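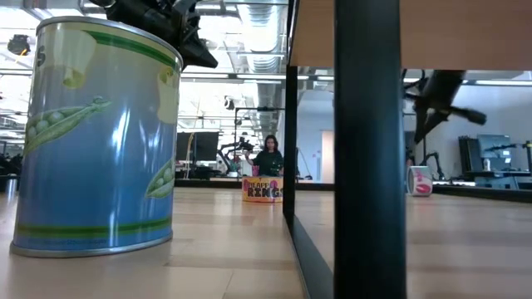 Can of peas, standing on the floor

From: Terrace End list
Date: November 5, 2025
Subject: Re: [terrace-end] Urument away, second half

> Can anyone who went tell me why we switched to a back five with
> 12 minutes left? We were 2 up and cruising. On the stream it looked
> like panic to me, and I've felt that way about this coach since August.

I was there, up behind the far goal with the other 575 of us (they announced the away count and we cheered ourselves, of course!), and it didn't feel like panic from where I stood. Urument had just put on that tall striker and were lumping every ball at him, so an extra center back made sense to me. What I didn't like was taking off our only winger with any legs left, and after that we couldn't get out of our own half. Still, 2-1, three points, and I'll take it.

We've got Stirnanetti at home next and they've gone seven games without losing, so I'd start the same eleven, maybe with fresh fullbacks. Elix pressed them high last month and got a draw out of it.

Oh, and the bus for the Thân game leaves from the north lot now, by the ticket windows. I've got two spare seats if anybody wants them, just write me off list.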